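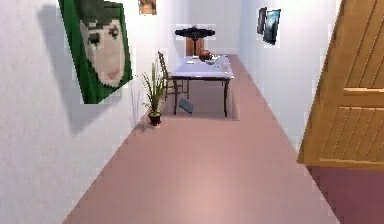
TRIMTHORPE, 08/08/2018

The press is older than the man who runs it. It is a Vrabec, bench-mounted, painted the grey of old filing cabinets, and Waqas Usmani bought it from a closing-down sale with a box of dies he couldn't identify. It takes a metal pan the size of a jam jar lid, a measure of loose powder and one slow pull on a lever. What comes out is a face powder refill, and for the past few years that has been his living.

Usmani sells under the name Iro. The range is short: a setting powder, a foundation powder in 20 shades, and four blushes, one of which he says he would drop if his customers would let him. Everything is sold as a bare pan in a paper sleeve. If you want a compact to put it in, he has a plain tin one with a mirror, but most people who order from him already own something. They have a compact that belonged to a grandmother, or one from a department store whose powder was discontinued, and they are tired of throwing out a good case every time they hit the bottom.

That was how he got started. He was working in the lab of a paint manufacturer, matching colours for house exteriors, when his mother's foundation went off the market. She had worn the same shade since before he was born. He took what was left of it to work, measured the colour on his lunch break and spent the next winter trying to reproduce it in the kitchen.

"I thought it would take a weekend," he says. "Paint is easy. You put paint on a wall and the wall stays the same colour underneath. Skin doesn't."

The first versions were the right colour in the pan and wrong on the face. Iron oxides, the red, yellow and black pigments used in nearly all foundations, look different once they mix with the oil on skin, and they tend to go darker and more orange over a few hours. He learned to test everything on a forearm in the morning and look at it again after dinner. His mother rejected 5 batches before she kept one. She is still wearing it, and it is still in the range as shade three.

Powder itself is simple enough to describe. The bulk of it is a filler such as mica or talc, which gives slip. Then there is something to help it cling, usually a zinc or magnesium soap, then pigment, then a small amount of binder, which is an oil or ester that holds the pan together. Usmani grinds the pigment into part of the filler first, since oxides straight from the bag come in tiny clumps and will streak across a cheek if they aren't broken up. The binder goes in last, a few drops at a time, with the mill running. After that the batch sits overnight under a lid.

Pressing is where the skill comes in. Too little pressure and the pan crumbles in the post. Too much and the surface goes hard and shiny, and a brush slides over the top without picking anything up. The trade calls that glazing. It also happens at home, over time, when oil from a sponge or fingertip gets worked into the powder. A strip of clear tape pressed on the surface and peeled away will usually lift it. 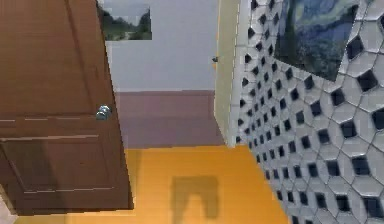
Larger factories control the pressure with gauges and a timer. The Vrabec has a gauge, but it stopped working under a previous owner and Usmani goes by the lever. He presses once lightly, taps the side of the pan, tops it up and presses again through a square of cotton, which leaves a faint weave on the surface. Customers ask whether the weave is decorative. It lets air out from under the die, and without it the powder can lift away from the pan in a disc.

He then drops one pan from every batch onto the bench from knee height, three times. If it cracks, the batch goes back in the mill.

Last year he pressed 3034 pans. He had hoped to reach 4000, and might have, but in February a supplier changed the grade of mica it was sending out without putting anything on the invoice. The new material was finer and took more binder. He noticed on the second batch, when the powder balled up on the brush, and lost most of the month reworking the formulas shade by shade. The supplier gave him a credit note. He now keeps a jar of every delivery with the date on the lid and checks each new bag against the last.

There is a good deal to be said for refills on cost alone. An Iro pan is a little over half the price of a comparable powder in a case, and it holds slightly more. There are drawbacks too. The biggest is size. There has never been a standard pan in the cosmetics business, and a case from one company will be a hair too narrow for a pan from another. Usmani stocks round pans in four diameters and one rectangle. For anything else he asks people to trace the inside of the compact onto paper and post it to him, along with the depth. Some of the unidentified dies have turned out to fit compacts that haven't been made in decades. For the rest he has a machinist in the next town who will cut a die to order, and he charges the customer for that at cost.

The other drawback is choosing a colour from a distance. He doesn't trust screens for this and won't match from a photo. He sends small sample cards instead, three neighbouring shades to a card, and asks people to wear each one for a full day before deciding. The return rate is low as a result. The orders are slow as well, with the better part of two weeks between a first email and a finished pan, and he loses people who need something for a wedding on the weekend.

Asked which mistake he sees most often, he says people buy for their face when they should be looking at their neck and chest. The face gets more sun and is often redder, and a powder matched to a flushed cheek will look like a mask at the jaw. He suggests testing along the jawline in daylight, near a window, and going with whichever shade is hardest to find afterward. Between two that both seem fine he would take the yellower one for most people, and the lighter one if the skin is oily and likely to darken the powder by afternoon.

Brushes matter more than he used to think. A dense flat-topped brush will lay down enough powder to use without a liquid foundation under it. A big fluffy one gives a light dusting and wastes a fair bit into the air. Either should be washed every couple of weeks in mild soap, squeezed out and left to dry lying flat. Standing a wet brush upright lets water run down into the handle and loosens the glue.

As for how long a pan lasts, that depends on who is using it. A daily user will get five or six months from the foundation powder. Kept dry, with clean brushes, it won't spoil in that time. He prints a batch code on the back of every pan so that a repeat order can be matched to the one before it, and he asks people to send the empties back in the same sleeve. The aluminum ones he washes and presses again. The steel ones dent too easily around the rim, and those he takes to the scrapyard when the bin is full.

He is working on a fifth diameter. A woman wrote to him in the spring with a tracing that matched nothing he had, then two more people sent in the same circle, all from the same model of compact. The die is being cut now. He expects to have the first pans ready by the end of next month, in shades one through eight, with the rest to follow once he has found out how the wider pan takes the press.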